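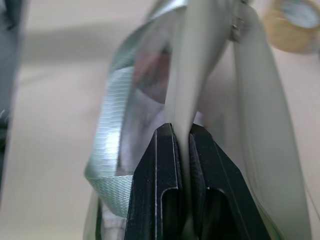

**Wednesday, March, bench 2**

Picking up where Monday's page left off, since I ran out of room and out of patience at the same moment. The plan for this week was to put the Citach fingers and the Osman fingers through the same set of thin, floppy, annoying materials and see which pair we want on the arm before the Drosach work starts in earnest. Rigid parts are settled as far as I'm concerned (both pairs are fine, pick whichever is closer to your hand), so everything below is film, bags and plastic strip.

Setup for anyone repeating this: Sultow arm, wrist camera on its short bracket, the black Citach fingers in the jaws. Controller in position mode for the first half, then force mode after lunch. I left the approach speed at 51 in the controller's own units for everything. Please don't ask me what that is in millimeters per second, I looked for the conversion in the manual and came away knowing less than I did before. If you change it, write it down here next to your run numbers, I beg you.

**Pinch runs, morning**

Sixteen tries per material per finger pair. The Citach fingers meet nicely all the way along now that I've re-seated the left one. It had been sitting a hair proud at the tip, and I had blamed the gripper, then the cable, then myself, in that order. A quarter turn on the lower screw and it closes square. I put a paint mark on the screw head so we can tell if it wanders again.

With the pale plastic strip they do well. I like how the fingertips gather the strip into a fold as they close, so you end up holding a little pleat and the grip doesn't depend on one flat layer. The strip gets wider again above the fingers and swings about quite a bit, and it smears in the wrist view whenever anything moves, which made me want a shorter exposure. More on that further down, because it took up a good part of the afternoon and I have opinions.

The silver film is another animal. It's shiny, it crinkles, it has those fine ribs that catch every light in the room, and it likes to hang just to one side of whatever you were aiming for. On the pinch itself I have no complaints, the fingers get hold of it perfectly well once they're in the right place. Getting them to the right place is the trouble. The segmentation picks the bright streak along the fold and decides that this is an edge, and off it goes, very confident, to grab at a reflection. I lost four of the sixteen that way with the Citach pair and five with the Osman pair, and I would not read anything into the difference, as it's the camera's mistake both times.

The big clear sheet I only ran with the Citach fingers, because by then it was past noon and I was hungry. Nine good, seven bad. Most of the bad ones were the sheet bowing around the outside of the right finger so that the jaws closed on air right beside it. From the wrist view it is very hard to tell a sheet in front of the finger from a sheet next to the finger! I sat and stared at one of these for a good while and still guessed wrong.

**Force mode, afternoon**

Switched over and let the controller stop on contact. I had hoped this would save us from crushing folds, and for the strip it does. For the film it stops too early, because the crinkles push back before there's anything properly between the tips. Raising the threshold to 200 fixed that, but then the strip comes out with a crease in it. So we either keep two settings and choose by material, or find something in the middle and accept a few slips. I'd lean toward two settings. The switching takes no time at all, and I'd rather have one more line in the config than a mysterious drop in the middle of a demo.

The Osman fingers with the soft pads are gentler, I'll give them that, and they leave no crease on anything. They also drag. When the jaws open, the strip stays stuck to one pad and goes along for the ride, and I had to peel it off by hand more often than I'd care to put in writing. Wiping the pads with alcohol helps for a few runs and then they're tacky again. Perhaps a light texture would do it. The Citach surface has a fine matte grain, and the strip lets go of it every time.

**Camera**

Shortened the exposure by half, raised the gain, and the strip sharpened up a fair bit while the background turned to porridge, which I can live with. Focus is still set for the fingertips, so anything farther back, like the roll of packing tape, stays a soft blob, and that's how I want it. What I don't love is the glare off the silver. A diffuser over the bench lamp would be the cheap thing to try first. I taped up a piece of tracing paper late in the day and the streaks got broader and less fierce, but it was after five and the daylight was going as well, so I can't call it a test.

**For next time**

- Repeat the silver film with the diffuser, same 16, blinds down from the start
- Osman pads: ask whether they come in anything less grippy, or rough up the spare set
- Clear sheet with the Osman pair, which I owe this page
- Try coming in with the wrist rotated so the sheet can't slide past the right finger
- Save both thresholds under sensible names (mine are currently "soft" and "soft2", sorry)

My leaning so far is Citach for the Drosach work, with the Osman pair kept in the drawer for anything that marks easily. Happy to be talked out of it. The run logs are in the March folder, and the ones ending in "b" are the repeats after I fixed the screw, so ignore the first three without a letter.

Left the arm parked and the Citach fingers on.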